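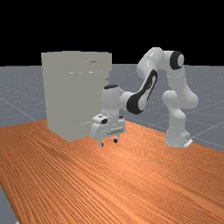

Cabinet task, start pose. Arm at right, gripper open, fingers just off the tabletop.

Drudow simulated collection: pre-run checklist
Filled in by: Zoila Apaza
Batch: cabinet, 1,226 episodes requested
Checked: Monday, before coffee, which may show

1. Table clear of leftover objects
PASS. Cabinet and robot only. The mug from the Basero batch is gone at last. It spent 410 episodes under the table, being physically simulated at our expense.

2. Cabinet resting on table
PASS. Please keep checking this one. Last month it floated by a hair and the policy learned to open floating cabinets beautifully.

3. Gripper clear of cabinet at reset
PASS, WITH COMMENT. No contact reported, but the hand starts very close to the right side. From this view it overlaps the lower right corner. Add 3 cm to the start offset before anyone turns on pose noise.

4. Fingers clear of table
PASS. Low, but legal.

5. Joint limits and speed caps loaded
PASS. Loaded from the Lerholm file, whose comments are all in capitals.

6. Start pose varies between episodes
FAIL. Seed was fixed. I watched 529 identical starts before I trusted my own eyes. Those are deleted and do not count toward the total.

7. Background and lighting varied
N/A for this batch. Black sky, gray grid, orange wood. If the real lab ever gets redecorated to match, we are ready.

8. Failed attempts labeled and kept
PASS. "Failed" and "boring" are now separate tags. Do not use the second one for your own demos.

9. Disk space for the full batch
FAIL. Room for 1,000 episodes. Vídalín has been asked to move its old depth maps, again.

Result: HOLD. Fix 6 and 9, change the offset in 3, then rerun the whole list. Initials in the box, please. A smiley was accepted once and will not be again.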